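Tudley plaid throw — brick red

Product page from the Plarnesetti spring list. Prices and stock checked 8 Apr 2023

The Tudley is back in. Sold out before Christmas, a long wait on the mill, now on the shelf again and going out same week. Same weave as last time, same finish, new label (smaller, doesn't scratch).

If you had one of the old batch: yes the red matches. We put old and new side by side on the packing bench and couldn't tell which was which once the labels were tucked under.

The basics

Woven throw, tartan pattern, deep brick red with cream, pale grey and a light blue-grey. 
Size 2000 mm x 1795 mm, not counting fringe. 
Fringe on the two short ends, 35 mm. 
Wool blend, brushed one side only. 
Item code Tudley 8. 
Made for Plarnesetti by Briem, woven and finished at their Cillville works.

Odd size, we know. Briem's loom width gives 1795 and we didn't want to trim it down and throw the strip away. On a double bed it covers the top and drops a bit each side. On a sofa, fold once lengthways and you've got a good thick layer along the back.

Colour

Brick, not pillar box. Screens make it brighter than it is — if you're matching curtains or a rug, send for a swatch first. Swatches are free, one per household, allow a few days. The blue-grey is the quiet one in the pattern, reads as plain grey in the evening under a lamp. People ring up about this. It is the same throw. 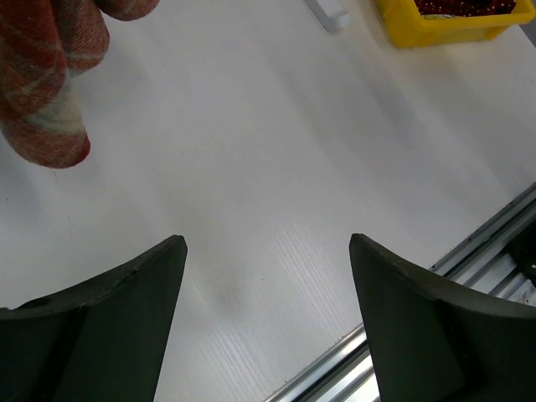
Spring list, page 35

Soft red against plain white is how most of us have ended up using it. Painted bench, white table, pale bedding. It will sit on a darker sofa too but the cream lines do less work there.

Feel and weight

Woolly, soft, medium weight. Warm enough for a draughty room, not so heavy it slides off the arm of a chair on its own. The brushed side is the one you want against you. The other side is flatter and shows the checks sharper, so some customers fold it that way out. Up to you.

Slight shedding first couple of weeks. Shake it outside, it settles. Don't go at it with a lint roller, you'll only lift more.

Folding

Gets asked a lot so, quickly. Lay it flat on a clean table, brushed side down. Bring the short ends together, fringe to fringe. Smooth out from the middle with your hand. Fold in half again the same way, then in three across. Fringe goes inside. Fits a standard blanket box or a deep shelf like that.

Shop display fold is different — long and narrow, hung over a rail. Looks nice, leaves a crease if you leave it months. Refold it now and then along a diffrent line.

Washing

Cool wash, wool setting, wool liquid. No softener. 
Wash it alone the first time, the red can give a little. 
Short spin. 
Dry flat on a towel or over two lines, out of strong sun. 
No tumble dryer. Not even on low. We've had them come back the size of a tea towel and we can't do anything with those. 
Cool iron through a cloth if you must.

Moths: clean before you store it. Cedar blocks fine, lavender smells nice.

Repairs

Pulled thread — don't cut it. Ease it back through with a blunt needle from the underneath. Bigger snags, post it to us and Vilmos Győri in the workroom will have a look. Small mends free in the first year, you pay postage one way. Tell us where the snag is, pin a bit of paper to it, saves him hunting for it in all that pattern.

Fringe coming undone counts as a small mend.

Delivery and returns

Sent folded in a paper wrap inside a card box. Gift wrap on request, plain brown with a ribbon, say so in the order notes. Returns in a month if unused and unwashed, label still on. Swatches don't need to come back.

Trade orders go through Brodie Rakena, boxes of 8, mixed colours allowed once the green is in. Green is due in June. No pictures of it yet, please dont ask the shop, they haven't seen it either.

Also in the range

Tudley cushion cover, same red, zip on the long side. 
Tudley hot water bottle cover — low stock. 
Plain cream throw, same Briem cloth, no pattern. 
Seconds, when there are any, are sold from the shop only and not posted.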